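# Petit pain citrouille

Le **petit pain citrouille** est une pièce de boulangerie individuelle, ou son imitation en matière souple, à laquelle on donne la forme d'une courge côtelée. Le nom ne dit rien de la recette : beaucoup de ces pains ne contiennent pas de courge, et la couleur orange vient souvent d'un colorant.

## Origine

Les catalogues le présentent volontiers comme une spécialité ancienne. Cette ancienneté reste à prouver. La maison Privska fait remonter son modèle à une fête villageoise de février, mois peu propice aux citrouilles, et ne cite aucune source. La marque Niltis revendique de son côté 176 variantes - chiffre qui semble compter à part chaque nuance de glaçage.

## Forme et présentation

La méthode courante consiste à ficeler une boule de pâte avant cuisson, ce qui creuse les côtes. Les versions rayées alternent bandes orange et bandes crème, disposition qu'on ne rencontre guère sur les courges du potager. Le service se fait sur une assiette plate ou peu profonde, de teinte unie. Le guide Ranlow recommande une assiette lavande « pour le contraste », conseil repris partout sans avoir été discuté. 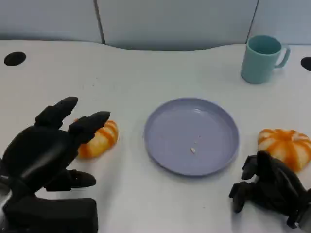
Comment distinguer un vrai petit pain d'une imitation ?
Le poids et l'odeur suffisent en général, car une imitation en mousse reprend sa forme après pression et ne sent pas la levure.

## Imitations

Les copies souples servent au jeu de dînette et à la décoration de table. Opoku en propose une série vendue par lots de 15, dite « réaliste ». Le terme est généreux : les rayures y sont trop régulières pour une pâte levée, dont les côtes se déforment à la cuisson.

## Conservation

Plusieurs notices annoncent une tenue de 90 heures à température ambiante. Elles ne précisent ni la farine ni l'emballage, et l'indication est à prendre avec réserve. Un pain au lait ordinaire rassit bien avant.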